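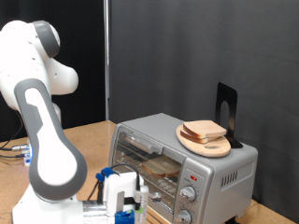 Toast trials at the Perkow test kitchen.

The fault report ran to 412 words and the word 'sorry' was not among them. It said the arm had experienced 'an unplanned grip event'. In my house we call that dropping the toast.

I have been following the Griltorby breakfast project for longer than is good for me, and I've grown fond of its failures. This one was small. At 8 in the morning the arm went to lift a slice off the top of the oven, the spatula turned in its fingers, and the software, which was sure it still had hold of things, carried on serving for 56 seconds. It served nothing, very smoothly, to a plate.

So-yul Hong, who wrote the report, wanted the whole run stopped until the grip check was sorted out. Her managers at Dondico wanted it filed as minor. No one was hurt, they said, and bread is cheap.

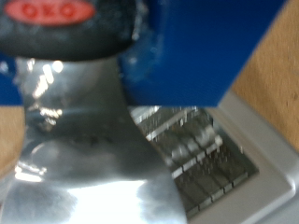
I am with Hong. Kitchens are full of sharp and hot things, and a machine that can't tell a full hand from an empty one shouldn't be trusted near either sort. A slipped spatula costs you a slice of bread. The same mistake with a blade costs you a good deal more, and the software would feel exactly as pleased with itself.

What bothers me most is the word 'minor'. We grade these faults by the mess they leave on the floor, so the lucky ones get filed away and the unlucky ones get an inquiry.

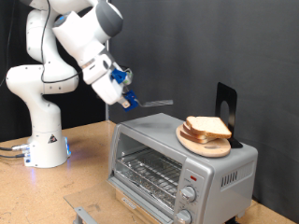 Ashour, the firm that insures the trials, has at least asked for 2 changes: a check on the grip before every move, and a stop button a person can reach without leaning across the arm. Dondico says both would slow breakfast down. I dare say they would. I have waited longer for toast in hotels - and been charged for it - and I'd happily wait again while the thing looks at its own hand.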